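Masking Transparent Objects Before Depth Fusion in Cinimside
Tooling notes, Fostdale perception group. Updated 17 May 2023

Clear glass and plastic film break most depth pipelines in the same way: the sensor returns the surface behind the object, or nothing. This page covers adding a transparency mask ahead of the fusion node.
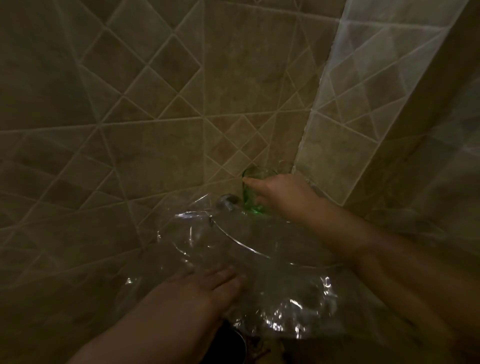
You need Cinimside with the fusion plugin enabled, a calibrated head camera, and the Muriithi segmentation weights. The January weights will load but do not include the film class, so replace them first.

Step 1. Check the input
Play back one recorded episode with fusion turned off. View color and raw depth side by side. Over plain tile the depth should be flat. Over crumpled plastic expect holes at the highlights and tile depth everywhere else. If the holes appear over bare tile as well, recheck exposure before going on.

Step 2. Start the mask node
Set the class list to glass, film and hand, in that order. Where classes overlap, the later entry wins, so a hand pressed onto film keeps its own depth. Leave the score threshold at its default for the first pass.

Step 3. Set the mask parameters
mask.dilate_px = 2
mask.hold_frames = 12
mask.film_mode = reject

The hold value keeps a region masked after the detector drops it. Tinted glass rarely needs this. Colorless glass does - a rim against patterned tile can disappear from the detector for several frames.

Step 4. Connect fusion
Point the fusion depth input at the masked topic and restart the node. A live remap leaves the old buffer in place. Rejected pixels are passed as unknown. Do not fill them from neighboring pixels, or the planner will treat the wall plane as the object surface.

Step 5. Verify
Run the overlay tool on the same episode. Check that diagonal grout lines are not labeled as film. If they are, raise the film threshold in small steps and run again. We accept a configuration when 90 percent of hand-labeled film pixels are rejected.

Known issues
Natura planner builds older than version 2 read unknown as free space. Upgrade before running on hardware.
Motion blur at the fingertips can move the hand boundary onto the film. Shorter exposure helps - more dilation does not.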